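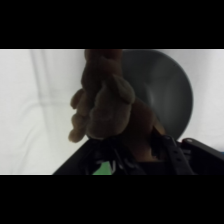

Peluche brune devant un drap blanc.

Visite de la filature Caletti, Kuvville, 2007-11-24

La journée portes ouvertes de Caletti se limite cette année à l'atelier de cardage et à la salle de retordage. L'entreprise, fondée en 1824, traite de la laine peignée et, depuis le rachat de Kwofie, des fibres acryliques pour l'ameublement. Départ du groupe par la cour nord, chaussures fermées obligatoires.

Le cardage occupe 3 lignes en parallèle. Les garnitures sont réaffûtées sur place ; Kofi Zakaria, chef d'atelier, préfère un affûtage léger et fréquent à une reprise complète, qui modifie l'écartement entre tambour et chapeaux. Le voile en sortie est régulier, avec peu de boutons. L'hygrométrie est relevée à chaque prise de poste sur un registre papier. 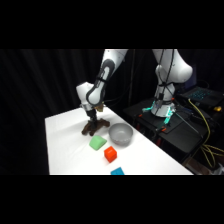 Retordage

La salle est plus récente et nettement plus bruyante. Les métiers à anneaux travaillent en torsion Z, puis le retors est formé en S sur des broches séparées. Fitriani Sopacua a commenté le réglage des curseurs : un curseur trop lourd augmente la tension et la casse, un curseur trop léger laisse le ballon s'élargir jusqu'à toucher les séparateurs. Les bobines partent ensuite au vaporisage - étape que nous n'avons pas pu voir.
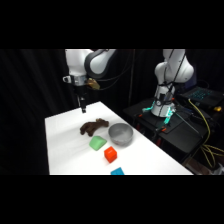

Le contrôle des teintes se fait à l'écart des métiers. Un écru et un blanc optique se distinguent mal sous un tube ordinaire, et les écarts n'apparaissent souvent qu'une fois la pièce tissée. Un fond noir uni, comme le rideau tendu derrière la table blanche, fait bien ressortir les tons clairs ; pour les bruns et les anthracites, Caletti compare sur gris moyen. Chaque lot est jugé sous 2 éclairages, et le témoin est conservé avec la fiche de bain.

La gamme Usonero, en fil brun foncé, pose le plus de difficultés. La teinte vire au rouge dès que la montée en température est trop rapide,

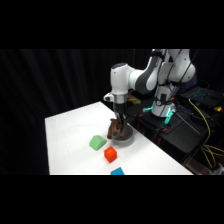 et le rattrapage par nuançage coûte presque autant qu'un second bain. L'atelier a donc allongé le palier intermédiaire. Les essais sur cônes de 100 g donnent un résultat stable, le passage en production est prévu pour mars.

Points non abordés : traitement des effluents, part de fibre recyclée, consommation de vapeur.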